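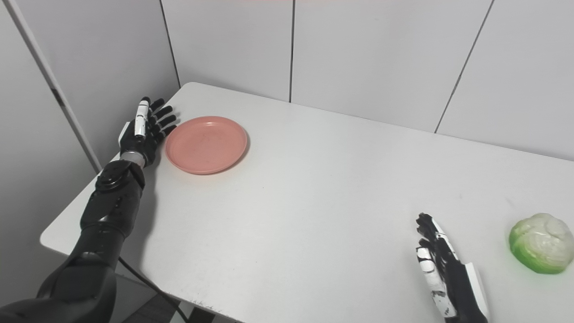
The pink plate on the white table, towards the back.

Pink Plate, White Table

Welcome to the plate page! I've been meaning to put this one up since April, and a couple of you have been asking (you know who you are), so on a Sunday with nothing much going on I finally sat down with a pot of coffee and did it.

If you've landed here from a search and have no idea what this is, hi, I'm Brittany Ross and I keep a website about everyday dishes. Plates, mostly. Bowls when I can't help myself. I like the stuff that gets used, the kind that lives in a stack by the sink and goes out on the porch in summer, and I'm especially soft on plastic. There are plenty of sites for fancy china and very few for the plate you ate your grilled cheese off when you were seven.

This gallery is a short one, just two pictures, both of the same sort of plate: round, pink, plastic, with a raised rim. I've written more than I usually do with each, so scroll on if you only came for the pictures.

About the color

I go back and forth on what to call it. Salmon is the word I use most, but in the picture at the top of the page I'd happily say coral, and a muted coral at that. My sister says "band-aid" and she is not invited to write captions. The thing about this pink is how much it depends on what you put it next to. On my own kitchen table, which is a dark old thing with a lot of orange in it, a plate like this goes dull and a little sad. On a white table it's the only warm thing going, and your eye lands on it right away.

That's why I'm such a bore about white tables. If you're thinking of taking pictures of your own dishes (please do, and send them to me), find a white table if you can, or borrow one. A white bedsheet works in a pinch but you'll spend your whole afternoon smoothing it out, and then the plate sinks into the soft part and the rim tilts.

About the finish

Look at the surface in that first one - matte, a bit mottled, a little worn. I love that. A shiny plastic plate gives you one big white glare spot and not much else, but a matte one lets you see the shape. You get the rim standing up and the shallow dip inside it, and you get the wear too, which is the good part as far as I'm concerned. I've had people write in to ask how to make a plate look new for a picture, and my answer is always the same: don't! Wash it, dry it, put it down.

I say this as someone who once scrubbed a yellow Godwood dinner plate with a kitchen cleaner that had grit in it. It came out with a cloudy ring that I still look at with regret every time I open the cupboard. A soft sponge, dish soap and some patience will do it. For tomato stains, a day on a sunny windowsill has worked for me on some plates and done nothing at all on others, so try it on one you don't mind about.

Rims and ridges

Now for my favorite bit, and the reason I wanted a second picture to go with the first. From a little way off, a rim is just a rim. Get a better look at it and you often find rings, and this is a plate with several of them, running around the edge one inside the other. I think of them as the plate's collar. The middle is flat, with a few faint dark spots and marks on it, and there's nothing on it to eat, so you can see all of that properly.

I sort my own stack by rim, which I know is odd. Smooth rims go on the left, ridged rims on the right, and there are 89 plates all told, so please don't ask to see the cupboard. My Erus ones are smooth and feel a bit slippery when they're wet. The Worku ones have a single fat ridge that catches crumbs like you wouldn't believe. A rim with several fine ridges is nice to carry with your thumb on top, especially if you're walking across a lawn with potato salad, but you do need to go around it with a brush now and then. 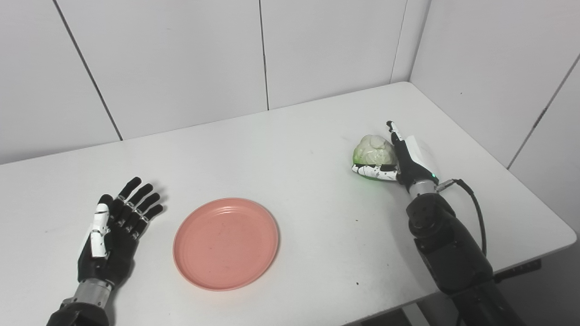
Where to find pink ones

I get this question more than any other. Thrift stores are still your best bet, and go to the back shelf, where the odd ones end up after the sets have been picked over. I've never paid more than 5 dollars for a single plate and most have been a lot less. The flea market out at Fastley is good for pinks and terrible for greens, don't ask me why. Get there early and bring your own newspaper for wrapping.

Run a fingertip around the rim before you buy. You'll feel a nick long before you see it, and a nicked rim is scratchy on the lip if you use the plate the way kids do, tipping the last of the peas in.

Other pages

The yellow page and the big mixed page are both still up, and the bowls have a page of their own now. There are roughly 2,000 pictures on the site these days and I'm slowly going back through the old ones to fix the captions, so if you spot a plate with the wrong name on it, send me a note. Pictures of your own pink ones are very welcome too, ridged or smooth!

Brittany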